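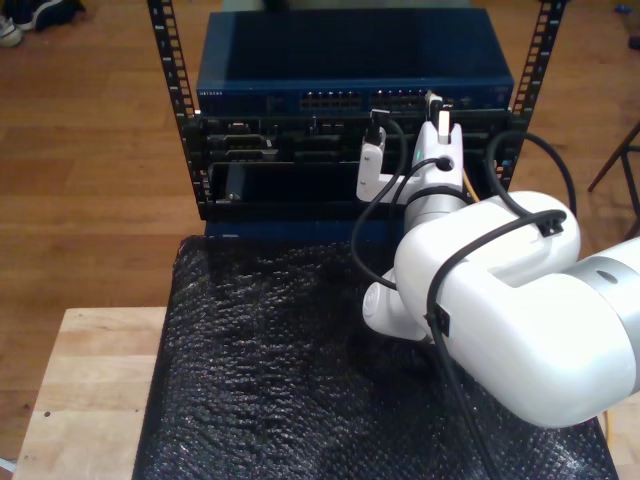 Several residents of Skiltthorpe had asked whether the old connection would be switched off before the new one had been proved, and were told at the parish meeting that both would run side by side until the end of the changeover period. One resident remarked that the library had lost its catalogue for most of a morning in April and that the village would not wish to see it happen again.

The question was raised during a discussion of the network renewal now under way at the Ellgate Centre, which houses the branch library, the advice office, the registration desk and the adult learning rooms. The centre confirmed on 2024-09-14 that the preparatory stage of the work has been completed and that the new cabinet equipment will be brought into service in stages over the coming weeks.

The present equipment was installed when the building opened as a library only. It has been extended on several occasions, most recently to provide connections for the learning rooms on the upper floor, and has no ports remaining. Two desks in the advice office have shared a single wall socket for the past year, and the public printer has been served by a cable run along the skirting of the corridor. The fault in April was traced to a power supply in the older of the cabinets. A replacement part was found, but the supplier advised that no further spares of that type would be held.

Under the scheme approved by the Ellgate management board, the cabling in the building will be brought back to one point on the ground floor. A network switch will serve the desks, public computers and printers, and a separate rack-mounted unit will carry the serial connections on which the door entry panels and the heating controls depend. These last have until now been connected through adaptors in a cupboard beneath the stairs, where access for maintenance was poor and labelling incomplete.

The board took the view that time spent checking connections in advance would shorten the closures required later. Each lead is to be seated, tested and marked at both ends with its room and socket number. A printed schedule of connections will be kept inside the cabinet door, and a second copy will be held at the enquiry desk.

The contract for the supply of the cabinet and the structured cabling has been awarded to Montoya, following the invitation of quotations in the spring. The work includes the replacement of about 200 metres of cable on the ground floor, the fitting of new wall plates in 11 rooms and the removal of redundant wiring above the corridor ceiling. Cabling on the upper floor was found to be in sound condition and will be retained, with new plugs fitted where the existing ones are worn or have lost their clips.

Records of the installation will be held in Vemum, the asset register already used by the centre for its furniture, fire equipment and boiler servicing. Staff will be able to look up any wall socket by its number and see which port it leads to, when it was last tested and whether it is in use. The register entries for the old cabinets will be closed once the equipment has been taken away.

Visitors should note the following arrangements. The branch library will remain open at its usual hours throughout. The public computers will be unavailable for 4 half-days, the dates of which will be displayed in the entrance hall and at the enquiry desk. Bookings already made for those sessions will be moved to the next free session, and borrowers affected will be contacted by telephone. Items may still be borrowed and returned while the catalogue is out of use, as loans will be written down at the desk and entered later in the day. Reservations cannot be placed during these periods.

The registration desk will operate by appointment only during the changeover of the ground floor. Appointments for the registration of births and deaths will be given priority, and any that cannot be met at Ellgate will be offered at the Skiltthorpe office on the same day. The advice office will continue to see callers in person, although staff may be unable to print letters or forms at certain times.

Evening classes in the learning rooms are not expected to be affected. The main entrance doors will be operated by hand on the morning when the entry panels are transferred, and a member of staff will be on duty in the hall. Wheelchair users and visitors with pushchairs are asked to use the main entrance as normal.

In reply to a further question at the parish meeting, it was stated that wireless access for the public would be continued on the same terms as at present. The possible extension of coverage to the garden room will be considered separately, when the results of the new installation are known, and will be reported to the board at its winter meeting.

The old cabinets will be removed when the period of parallel running has ended. Comments on the arrangements may be left in writing at the enquiry desk.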